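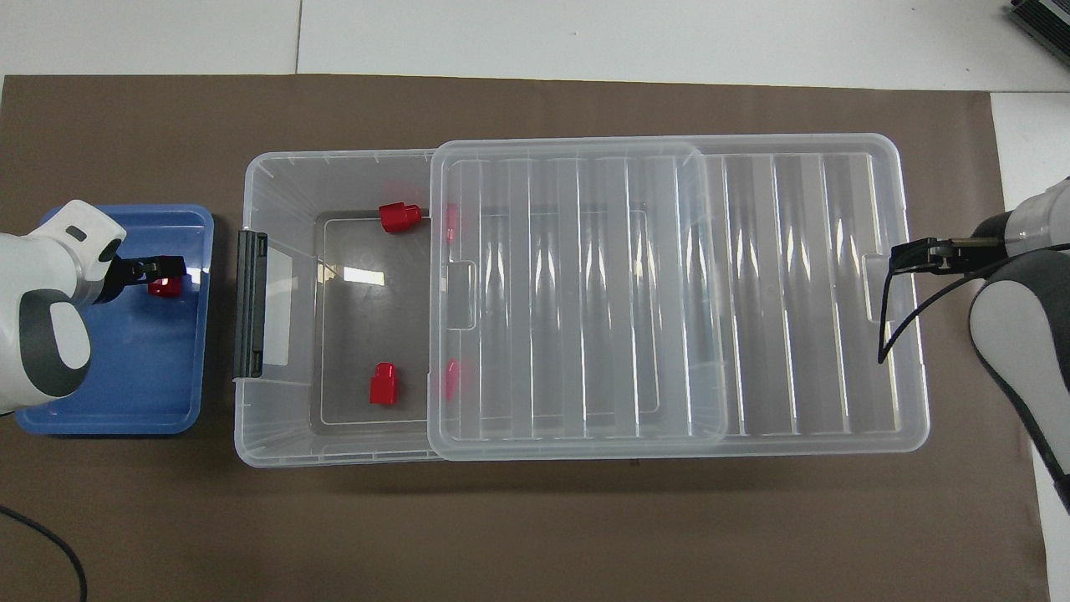
Cahier d'atelier, septembre, reprise vers 14 h

Colle de peau, suite. Toujours pas convaincu par la recette Hawthorne.

Rappel pour ceux qui prennent le cahier en route : Florence MacLeod soutient qu'un trempage de 12 heures à l'eau froide suffit et que le reste est du folklore. La fiche Hawthorne demande une nuit, puis un second trempage après avoir changé l'eau. J'ai fait les deux. Même lot de grains (Stisard, sac entamé au printemps, mal refermé, à garder en tête), même eau, même bain-marie.

Premier constat : à l'œil et au doigt, je ne vois aucune différence. Les grains gonflent pareil, la gelée tient pareil. Florence dit que la sienne file mieux au pinceau. Elle savait laquelle était la sienne, donc je ne retiens pas.

Essai de collage sur chutes de hêtre, joint à plat, serre-joints ordinaires. Deux éprouvettes par recette, ce qui est ridicule, mais on n'avait plus de hêtre sec. Rupture dans le bois pour les deux de Florence. Chez Hawthorne, une dans le bois, une dans le joint à 242 N. Quelqu'un a déjà écrit au crayon sur le tableau « trempage court meilleur ». Effacé. Avec un seul joint qui lâche, on ne conclut rien du tout, et je soupçonne plutôt mon encollage : j'ai traîné entre le pinceau et le serrage, la colle avait déjà commencé à prendre en peau sur le bord.

Ce qui me gêne davantage, c'est la température. Le thermomètre du bain-marie et celui de Mamham ne sont pas d'accord, et personne ne sait lequel a été vérifié en dernier. Tant que ce n'est pas réglé, toutes nos notes du genre « colle tenue à 60 » valent ce qu'elles valent. Idem pour les pages de l'hiver sur l'ajout de vinaigre, que je relis avec méfiance.

L'odeur : un peu forte dans le pot Hawthorne ce matin. Peut-être le second trempage trop long dans une pièce chaude. Peut-être le sac. À refaire au frigo.

À faire :
- comparer les thermomètres dans la glace fondante
- demander du hêtre sec à Letport, même débit pour toutes les éprouvettes
- encollage par quelqu'un qui ne sait pas quel pot il a
- ouvrir un sac neuf de grains et noter la date dessus, cette fois

Florence veut passer directement au placage. Je préfère attendre. Le pot court est au froid, étiqueté F, l'autre H, ne pas mélanger les pinceaux.

Dernière mise à jour : septembre

Entrées récentes
Affûtage des racloirs, encore le morfil
Colle de peau et vinaigre : notes de l'hiver
Séchage du hêtre, lot Letport
Gomme-laque : le fond de pot qui ne durcit pas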